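Galería: la puesta a punto de Lester en el dormitorio virtual

Bienvenidos otra vez al rincón de la galería, y gracias por la paciencia, que en abril prometí actualizarlo enseguida y ya veis cómo han ido las cosas. Esta entrega está dedicada a Lester, nuestro robot de dos brazos, y a la escena de la casa que llamamos Villa, donde lo tenemos trabajando en simulación antes de pasar nada al taller de Lunditz. Quien venga por aquí esperando grasa y tornillos se va a llevar un pequeño chasco, pero os aseguro que una máquina simulada también pide sus cuidados – y a veces es más caprichosa que la de hierro.

Empiezo por lo que más nos preguntáis, que es cómo se deja preparada una sesión. Lo primero es cargar Villa con el robot ya colocado junto a la cama y los brazos en reposo. Después se revisan los ceros de las articulaciones, una por una, primero el brazo izquierdo y luego el derecho, siempre en ese orden (manías mías, lo reconozco, pero así no me dejo ninguna). Si el hombro arranca con un desvío de tres décimas de grado, en la pinza se nota muchísimo, y uno acaba echando la culpa al agarre cuando el problema venía de bastante más arriba.

Luego vienen las superficies de contacto. Un colchón es un asunto delicado: si se deja demasiado rígido, los dedos rebotan, y si se deja demasiado blando, se hunden y el objeto se va con ellos. Pasamos una temporada larga tocando ese parámetro. En el cuaderno del proyecto hay 695 pruebas apuntadas solo para la cama, y os confieso que las primeras daban un poco de pena. El ajuste que usamos ahora salió de Zimton, el programita que escribimos en casa para comparar una tanda con otra, y de momento no hemos sentido la necesidad de cambiarlo.

También hay mantenimiento, claro que sí. Cada 24 sesiones reiniciamos el controlador, borramos los registros viejos y volvemos a medir la apertura de las dos pinzas con un bloque de referencia. Llevamos casi 2066 ciclos de abrir y cerrar con la configuración actual, y me hace ilusión ver crecer el número, aunque los dedos simulados no se gasten. Lo que sí se estropea, y con frecuencia, es el modelo de colisión del pulgar inferior: basta una actualización del motor físico para que la punta atraviese lo que no debe. Para arreglarlo volvemos a importar la malla, comprobamos la escala y repetimos el cierre despacio, sin objeto.

Y llegamos a los libros, que son mi parte preferida. Un libro tumbado sobre una superficie blanda es difícil de coger para una pinza de dos dedos: hay que buscar el canto, bajar muy poco a poco y tener bien medida la altura de la cama. Por eso insisto tanto en la calibración del brazo izquierdo.

Dormitorio de Villa: el libro de bolsillo de Richard Bachman sobre el colchón, con la pinza izquierda justo encima.

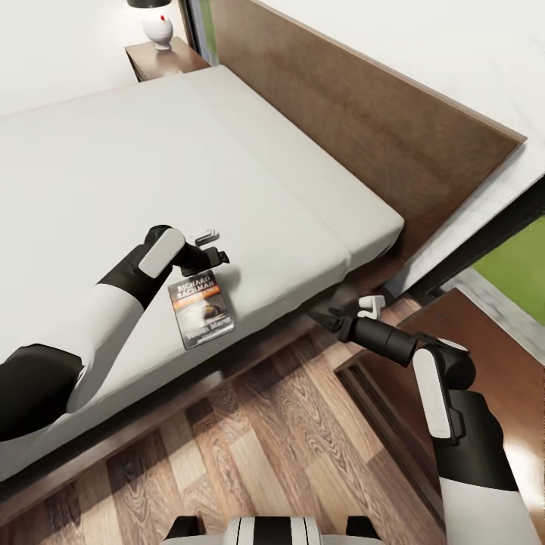 Para la altura de aproximación guardamos un valor distinto por cada objeto, y antes de darlo por bueno repetimos la bajada a media velocidad. Los valores van en el mismo archivo que los ceros, con la fecha del último cambio al lado.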